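Paiva floor 2, common areas walk-through
Filled in on the go, sorry for the handwriting turned typing. Started 7 am, December round.

1. Exits and walkways
Main door opens full swing. OK
Rear exit OK, sign lit
Corridor by the Teltico lockers: boxes again. Moved them myself. NOT OK, needs talking to whoever orders the paper
Mat at entrance, corner curling. Tape for now, replace

2. Fire
Extinguisher by kitchenette, gauge in green, tag current
Extinguisher by stairs, gauge in green, tag missing. Ordered
Pull station clear
Blanket in kitchenette: hung behind the door where you can't see it with the door open. Move to the other wall

3. Electrical
Kettle cord fine
Space heater under desk, 2nd bay. Unplugged it, left a note. These are not allowed, it's in the Lavlow lease
Power strip plugged into power strip, window side. Fixed
Lamp in reading corner, bulb says 80 watt, shade label says less. Swapped bulb

4. Kitchenette
Fridge temp OK
Drain slow. Reported last round too, ticket 400, still open
Knives in block, not loose in drawer, good
Under sink: bleach next to the ammonia window stuff. Seperated. Please keep them that way

5. Shelving and storage
Top shelf load OK
Wall anchors checked, one bracket turning in the plaster, supply closet. Taken everything off that shelf. Do not reload
Step stool feet worn, tagged out

6. Decor, tables, breakables
Added this section after the Flinis vase went over in the lobby. Check every surface with glass or ceramic on it.
- Vases on a flat table, back from the edge
- Tall ones with tall stems: push the top gently, should not rock. If it does, gravel or sand in the bottom
- Narrow necks, don't force a thick stem, they chip at the mouth
- Dried flowers well away from heaters, candles, hot bulbs. They go up fast
- Dried stuff sheds. Wipe the table, sweep under it, bits get slippery on the hard floor
- Loose sprigs off the table at the end
Cream table in the corner: two white ceramic vases, one still empty, tall one has the yellow and orange dried stems in. Bits on the table top, a loose sprig at the back. Wipe down.
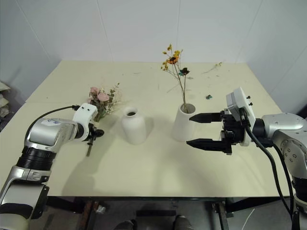

Gráinne Ó Gríofa: Can we add a line about water? People see a vase and top it up, then the dried stems go moldy and stink out the room. I threw out a whole bunch from the lobby for exactly that. Also is sand ok in ceramic, or does it scratch?

Added, "no water in dried arrangements." Sand is fine, put it in a small bag first so it comes out again.

7. Follow up
Drain, chase ticket
Bracket, closet, needs a proper anchor
Extinguisher tag
Entrance mat
Blanket move
Score 94, was lower last time. Recheck the corridor boxes before lunch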